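Haushaltsbehälter

Als Haushaltsbehälter bezeichnet man Gefäße, Körbe, Dosen und Kästen, die in Wohnung, Küche und Vorratskammer zum Aufbewahren, Sortieren, Spülen, Abtropfen oder Tragen von Gegenständen und Flüssigkeiten dienen. Der Begriff ist weit gefasst und wird im Alltag selten gebraucht – man spricht lieber vom Korb, von der Dose oder schlicht von der Schüssel, und je nach Landstrich und Familie kann dasselbe Stück durchaus drei verschiedene Namen tragen. Abgegrenzt wird der Haushaltsbehälter üblicherweise vom Möbel, das seinen festen Platz im Raum hat, und von der Verpackung, die nach dem Verbrauch des Inhalts weggeworfen wird. Gerade diese zweite Grenze ist freilich durchlässig, wie jeder weiß, der eine leere Konservendose ausgewaschen und mit Bleistiften gefüllt hat.

Geschichte

Geflochtene Körbe und Gefäße aus gebranntem Ton gehören zu den ältesten Gerätschaften des häuslichen Lebens. Mit der industriellen Verarbeitung von Blech und Draht kamen im 19. Jahrhundert leichtere und haltbarere Formen in die Küchen, die sich gut stapeln und vor allem gut abwaschen ließen. Kunststoffbehälter setzten sich im 20. Jahrhundert durch und verdrängten in vielen Haushalten Emaille und Steingut, ohne sie je ganz abzulösen.

Eine kleine, liebevoll gepflegte Sammlung zur Alltagsgeschichte der Behälter besteht in Vurkau. Sie geht auf den Nachlass der Haushaltswarenhandlung Van der Linden zurück und umfasst 500 Stücke, darunter 100 Drahtkörbe. Der Katalog, den Shahzad Mughal und Tharindu Karunaratne gemeinsam verfasst haben, ordnet die Bestände nach dem Werkstoff und erst danach nach dem Gebrauch, was beim Blättern zu manch überraschender Nachbarschaft führt.

Werkstoffe und Bauformen

Kunststoff

Durchsichtiger Kunststoff erlaubt es, den Inhalt zu erkennen, ohne einen Deckel zu heben. Er ist leicht, bricht weniger schnell als Glas und lässt sich in beinahe jede Form bringen, auch mit angeformten Stegen, Armen oder Halterungen. Im Gebrauch wird er mit der Zeit durch feine Kratzer matt. Weiche Tücher und mildes Spülmittel verzögern das, Scheuerpulver beschleunigt es leider sehr. An Stegen und Kanten bleiben nach dem Spülen gern kleine Wassertropfen hängen, die man am besten mit einem Tuch abnimmt, damit sich kein Kalk absetzt.

Metall

Metalldosen sind lichtundurchlässig und formstabil. Verbreitet sind Weißblech, Aluminium und Edelstahl, wobei letzterer auch für Rohre, Griffe und Einsätze verwendet wird, die häufig mit Wasser in Berührung kommen. Offene Dosen ohne Deckel dienen als Becher für Besteck, Kochlöffel oder Schreibzeug. Bei wiederverwendeten Dosen sollte der obere Rand geprüft und nötigenfalls geglättet werden.

Draht

Der Drahtkorb verbindet geringes Gewicht mit guter Belüftung. Flache, rechteckige Ausführungen mit niedrigem Rand werden als Ablage benutzt, höhere eher für Obst, Kartoffeln oder Flaschen. Die Maschenweite entscheidet darüber, was hindurchfällt. Schmale, hohe Gegenstände stehen auf dem Gitter ruhiger, wenn sie nahe an einer Seitenwand untergebracht werden.
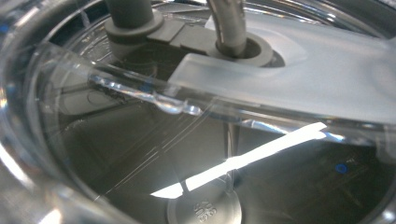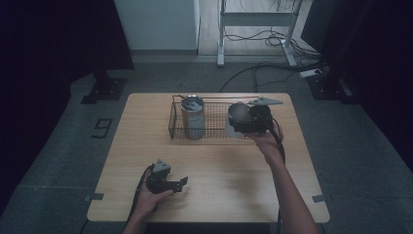 Behälter aus verschiedenen Werkstoffen. Erstes Bild: Blick in einen durchsichtigen Kunststoffbehälter mit gebogenem Edelstahlrohr. Zweites Bild: flacher Drahtkorb mit einer Metalldose auf einem hellen Holztisch.

Verwendung

Im Alltag treten Haushaltsbehälter meist in Verbindung miteinander auf. Ein Korb nimmt Dosen und Gläser auf, eine Dose nimmt Kleinteile auf, und das Ganze lässt sich mit einem Griff vom Tisch in den Schrank tragen. Diese Art des Ineinanderstellens wird in der Vurkauer Sammlung als Kunura-Ordnung geführt, nach dem Hersteller Kunura, der seine Körbe und Becher von Anfang an in aufeinander abgestimmten Maßen anbot. Die bekannteste Reihe hieß Kino und bestand aus einem flachen Korb und 2 passenden Bechern; sie taucht auf Flohmärkten der Gegend noch immer auf, oft leider ohne den zweiten Becher.

Für Küchen mit wenig Stauraum empfiehlt es sich, zuerst die Tiefe der Schrankböden zu messen und die Körbe danach auszusuchen. Runde Dosen lassen in eckigen Körben Ecken frei, in denen sich immerhin noch Teebeutel oder Gummiringe unterbringen lassen.

Pflege

Drahtkörbe werden mit einer weichen Bürste gereinigt und anschließend gründlich getrocknet, besonders an den Kreuzungspunkten der Drähte, an denen Beschichtungen zuerst abplatzen. Kunststoff verträgt je nach Sorte unterschiedlich hohe Temperaturen, weshalb ein Blick auf die Herstellerangaben vor dem ersten Gang in die Spülmaschine ratsam ist. Edelstahl bekommt einen schönen Glanz zurück, wenn man Wasserflecken mit etwas verdünntem Essig abreibt und klar nachspült.

Siehe auch

Korb, Konservendose, Vorratshaltung, Abtropfgestell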